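Standby Power Use in Shared Study Rooms at Metden Hall
Final report, Building Energy Practicum
Prepared by Tien-fu Lam

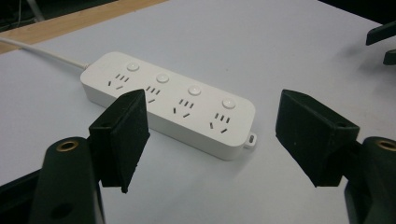 How much electricity does a study room use when no one is studying in it?

In the rooms measured for this project, the equipment left plugged in overnight accounted for 254 watt-hours per room between closing and opening, averaged over the full measurement period.

1. Background

Metden Hall is a residence building with study rooms on its lower two floors. The rooms are open to residents from early morning until midnight. Each room contains a wall display, a desktop printer, a set of desk lamps and a charging station for laptops and phones. The building was renovated before the present equipment was bought, and the overhead lights were placed on motion sensors at that time. The wall outlets were left on ordinary circuits and remain live at all hours.

The Office of Residence Operations asked the practicum to determine whether the outlet circuits should be included in the next round of electrical work. The office had monthly bills for the entire building but no figures for individual rooms. The bills combine heating controls, laundry, elevators and kitchens, and could not be used to answer the question.

2. Scope

The project covered 3 study rooms, referred to in this report as Rooms A, B and C. Rooms A and B are on the ground floor and have the same equipment. Room C is on the floor above and has a larger display and a second printer. The building's computer lab was excluded, as it is managed by a different office and has its own meter.

Measurements began in October and continued until the end of the term. Nights on which the building was closed for maintenance were removed from the data before any averages were taken.

3. Method

A Fliltel plug-in meter was placed between each device and its outlet. The meters record energy use at fixed intervals and store the readings until they are collected. Readings were copied once a week, in the morning, before the rooms opened. Residents were informed of the project by a notice on each door and were asked to leave the meters in place. They were not asked to change how they used the rooms, and the notice did not mention overnight use.

A reading was counted as overnight if it fell between half past midnight and 6:00 a.m. The half hour after closing was left out because residents are often slow to leave and the printers take several minutes to enter sleep mode.

In total, 677 room readings were collected. Of these, 610 were complete and were used in the analysis. The remainder were set aside for one of two reasons: a meter had been unplugged, or its clock had reset after a brief loss of power. Most of the incomplete readings came from Room B, where the outlet nearest the door is also used by the cleaning staff.

4. Results

The displays were the largest users of standby power in all rooms. The model installed in Rooms A and B stays connected to the network at night in order to receive updates, and its use did not fall to a low level at any time. The display in Room C has a deeper sleep mode and used less overnight than the smaller units downstairs, although it used more during the day.

The printers came second. Their use was low for most of the night but rose sharply at regular intervals, when the machines ran a self-cleaning cycle. The cycle can be turned off or rescheduled from the printer menu.

Desk lamps and idle chargers made only a small contribution. This result differed from the expectation stated in the project proposal, which had named chargers as the probable main source. Chargers that were left connected to a laptop overnight were recorded separately and are not included in the standby figures.

5. Limits of the study

The meters are less accurate at very low loads, and the values for lamps and chargers should be read with this in mind. The study covered part of one year only. Room use is heavier before examinations, and devices may be left in a different state at those times. The equipment in Room C is not typical of the building.

6. Recommendations

The network update setting on the displays in Rooms A and B should be limited to one hour per night. This can be done by the residence technology staff without new equipment.

The printer cleaning cycle should be moved to the hour before opening.

Timed outlets, such as those quoted by Kerekes for the Iltunau annex, should be considered for the displays only if the change in settings does not reduce overnight use. Replacing the outlet circuits for lamps and chargers is not recommended on the basis of these results.

The weekly readings and the text of the door notice are filed with the practicum office. The meters have been returned to the equipment room, except for one unit from Room B, which has been sent for repair.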